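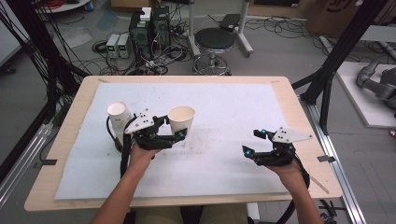
Sani hand-held grippers, left and right units, in use over a foam-covered bench with paper cups.

Sani Hand-Held Gripper Pair
Evaluation program, Kirnanness Equipment Services

The Sani pair is offered to laboratories and engineering departments that need to compare gripper designs before committing to a purchase. The units are operated directly by hand and may be used singly or together. Each pair is supplied with two top plates, a cable set and a printed setup guide.

Evaluation units are issued for a period of 20 working days. An extension may be requested once, in writing, before the loan period ends.

Specifications
Maximum jaw opening: 132 mm
Weight, each unit without cable: 600 g
Fingerpads: black, replaceable, sold in sets of four
Connection: cable to host computer
Top plate: white, perforated, removable without tools

Comparison with other grippers

Customers frequently ask how the Sani pair compares with a multi-fingered hand such as the Aston. The two products serve different purposes. The Aston holds an object at several points and is suited to irregular shapes. The Sani closes from two sides and is simpler to set up and maintain. For light, thin-walled items, Kirnanness recommends that both be tried on the same object before a choice is made.
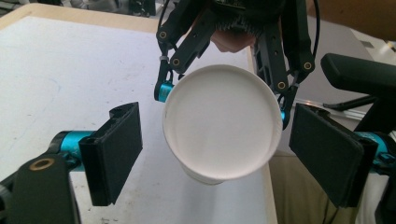

Prepared by the Product Evaluation Manager
Kirnanness Equipment Services

A paper cup is a useful first test piece for such a comparison. It is inexpensive and consistent in size, and a dent in the wall is easy to find on inspection. When a cup is passed from a multi-fingered hand to the Sani jaws, the jaws should be fully open on approach and closed only when the cup lies between the two pads. The standard trial sheet covers nearly 330 transfers and asks the operator to record drops, dents and repeated attempts separately.

Customers who use the Uniswood bench kit may run the trial without further equipment. Other benches are acceptable provided that the work surface is level and the cables hang clear of the operator's hands.

Ordering and returns

Evaluation pairs are allocated in the order in which requests are received. The next group of units will be available in October. Requests should state the intended test objects, the number of operators and whether an Aston hand is also required.

Units must be returned with both top plates and all cables. Worn fingerpads are not charged to the customer. Damage to the jaw joints is assessed on return and invoiced at the current repair rate.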